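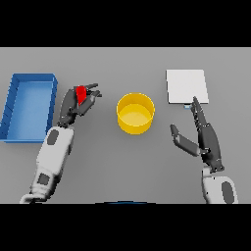 Cómo preparar la portada de un disco para distribución digital

Antes de subir el álbum conviene tener la portada cerrada. En Brila tuvimos que retrasar la salida de Grevemen por un archivo mal exportado.

1. Crea un documento cuadrado en RGB. Si vas a prensar vinilo, guarda aparte una versión en CMYK.

2. Coloca el título y el nombre del artista tal como figuran en los metadatos. «Zamudio» y «ZAMUDIO» pasan sin problema; «Zamudio (EP)» suele volver rechazado.

3. Deja un margen libre en los 4 lados. Algunas tiendas redondean las esquinas.

4. Reduce una copia a tamaño de miniatura y mírala en el teléfono. Si el título no se lee, sube el cuerpo de la letra o quítalo – muchas portadas funcionan sin texto.

5. Exporta en JPG con calidad máxima y sin capas.

6. Anota los créditos. En el nuestro pusimos: diseño, Iraís Cárdenas; fotografía, Driss Abdel Rahman.

Si el distribuidor pide cambios, corrige el original y vuelve a exportar. No retoques el JPG ya comprimido.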